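I spent most of this week on the grasp check, the bit of code that runs after the fingers close and decides whether we have the object or not. It used to be one line. If the gripper width stopped above a threshold, we called it a grasp. That was fine for blocks and useless for half of what we pick now.

## What was wrong

The width reading on our gripper is noisy when the motor is under load, and it settles slowly. The old code read it once, right after the close command returned. Some of those readings came in while the fingers were still moving. Xinyi Kang went through the logs from Sunday and found 19 false positives out of 104 attempts. In most of them the arm lifted, carried nothing over to the tray and opened its fingers over it, and the planner marked the task done.

The other direction was less common but more annoying. A good grasp got flagged as a miss, the arm opened, and the retry knocked the object over.

## What I changed

The check now waits for the width to settle. I keep a short window of readings and want the spread to stay under a limit before I trust the average. There's a timeout, and if it expires we return "unknown" instead of guessing. The planner had no idea what to do with a third value, so I had to touch more files than I wanted to. Anderson Bezerra reviewed that part and asked me to make it an enum, which I did.

The second half is the wrist camera. After the width settles, I crop the region between the fingertips and run the same segmentation model we already use for picking. If the mask covers enough of the crop, that counts as a vote for "held". The crop is fixed in image coordinates, because the camera moves with the gripper. It adds about 40 milliseconds, and I can live with that.

Clear and shiny things are the hard case. Packing tape is what I've been tuning on. The film picks up reflections and the mask comes back with holes in it, so I fill the holes before measuring the area. Our red tray makes it worse, with the glare on the plastic sometimes getting its own mask.

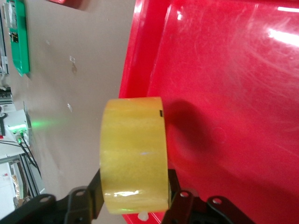

## Still to do

- The mask threshold is one number for every object. It should come from the object config, next to the grip force.
- Eilif Hedlund wants the settled width in the log line even when the check passes. Easy, just not done.
- "Unknown" currently triggers a second look from the same pose. I'd like to tilt the wrist a little first so the glare moves.
- The crop is hard-coded for the current fingers. If we change them, it will be wrong and nothing will complain. I need a startup test for that.

The branch is merged behind a flag, off by default. I'll turn it on for the tape task first and leave the rest on the old check until I've read through more logs.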